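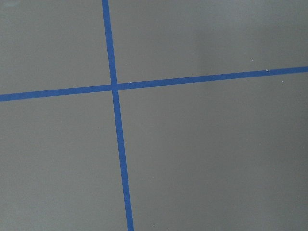

Visit to the Kemora Demonstration Hall, Burholm

Members of the regional automation forum visited the Kemora demonstration hall in Burholm in November. The purpose was to see how examples of handling work are gathered for Clurov, the learning system that Kemora is developing for small-parts sorting. The visit began at 9:30 a.m. with a safety talk, and the group was then taken to the recording floor.

Each station has a gray work surface marked with two crossing strips of blue tape. The cross gives operators a common reference when they set out parts. A card at the station states which side of the tape each part should be placed on, and the layout is changed after every set. A small camera at the robot's wrist records the surface from the robot's own point of view, and the arm's movements are stored with the pictures.

Operators guide the arm by hand controls through one complete task, return it to its rest position and mark the attempt as kept or rejected. A set consists of 54 attempts. Rejected attempts are stored separately and are reviewed by a second operator before the end of the shift. The hosts explained that views of the bare surface are also kept, so that the system has examples in which there is nothing to pick up.

The current target is 500 kept examples for each task. At the time of the visit, the bracket task had reached 400 and the cap task 86. The cap task was started later and uses a gripper supplied by Galang.

Several visitors asked about lighting. The hall has windows on one side, and shading on the work surfaces changes during the day. Kemora does not correct for this at present and records the time of each attempt instead. Questions were also raised about tape wear and how closely replacement strips must follow the original lines. The hosts agreed to send their written procedure to the forum.

The visit closed at noon. Members who wish to receive the procedure should contact the forum office.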